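From: Vesela Todorova
To: Hoko robotics club list
Subject: Re: plate task, where are we?

Hi all,

Sorry for the slow answer, I was in the lab until late and then my laptop wanted updates.

Iida Kuusisto wrote:
> Can somebody tell me where the plate task stands? I have
> to tell Munteanu by the end of March whether we enter
> one arm or two. Also, did Costel get the wrist camera
> exposure sorted out? The last batch I looked at was
> really bright.
>
> Iida

One arm, please! Senad and I talked it over and we would much rather have one that works than two that fight over the same power supply.

On the plate itself: the detector Henrik trained finds it fine on most backgrounds. We have 1000 wrist frames labeled now and I held back 200 for testing, and it got the rim right in 89 percent of those. The misses are mostly white on pale gray, where the upper left edge of the plate melts into the concrete (the side with the shadow is easy). So the exposure still isn't sorted out, no. Costel wants to lock it by hand before each run, and I'm for trying that first.

Where I'd like help, in the order I'd do it:

1. Approach. The arm should stop short of the rim with the plate centered between the fingertips, and only then go down. Please don't tune the speed until the stopping point is the same 3 runs in a row. 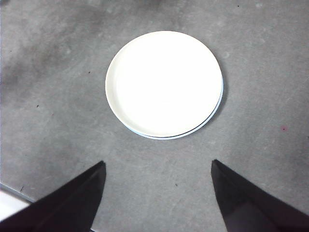
2. Grip. We still haven't picked a side to grab from. Senad likes the near edge, I like coming in from the right — bring opinions, or better, bring a script.

3. Logging. Whoever runs the arm, please save the joint angles along with the pictures. Last month's set has none and I can't use it for much.

Iida, I'll send you the parts list for the entry form tonight. Does Pradness still have our spare gripper pads, or did those come back?

Vesela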